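Studier wrist kit: bench notes after a month of use. Thread. 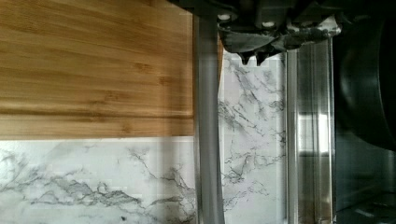

Wrist camera view: bamboo board, marbled worktop, silver metal rod, gripper tips at the top.

We use cookies to remember your settings. Accept all | Manage | Reject

What you get for the money: one two-finger gripper, one small wrist camera, the mounting plate, a cable set and a printed setup sheet. The arm is not included. Mine is a secondhand Lenz, bought in March.

Fitting took 40 minutes. The plate sits flush and the bolts are the right length, which was not true of the last kit I tried. The cable clips are poor. Two let go in the first week and I replaced them with ordinary zip ties.

Camera first. It sits close behind the fingers, so the gripper takes up part of every picture. I can live with that. You want the tips in view when you close on something, and it saves working out an offset for each new tool.

Exposure is the weak point. A kitchen bench with polished steel on one side and something near black next to it is a hard case. Auto mode hunts. I fixed the exposure by hand and left it there. The setting survives a restart but not a firmware update.

Focus is fixed. Bamboo grain is fine for a sharpness check, and a veined white surface shows the softness sooner. Studier quote a working range on the sheet. I would not trust the near end of it.

Upright rods are a good test for any wrist camera. Smooth, round, lighter down one side, and the software has to find two edges on it. The Plaltusance plug-in finds both edges most of the time and loses the dark one under a strong side lamp.

Grip test: 300 closes on a kitchen spoon, same start position, no operator input. It dropped the spoon 8 times. All the drops came after the finger pads had picked up grease. Wipe the pads.

Force control has 16 steps. The lowest few are hard to tell apart. I use the middle of the range for cutlery and one step lower for plastic tubs.

Noise: a thin whine when holding, quiet when open. Pascal Stüber has the same kit in Skarkville and reports the whine too, so I don't think mine is faulty.

Support: I asked about the exposure reset. Rüdiger Lindemann replied the next morning with a settings file that reloads at start-up. It works. It ought to be in the download already.

Spare pads are sold in pairs and postage costs more than the pads. Order several at once.

Would I buy it again at this price? Yes for the gripper. For the camera alone, no, there are cheaper ones with a proper manual mode.

Next on the bench is the longer finger set. I'll repeat the spoon test with the same start position and post the drop count under this thread.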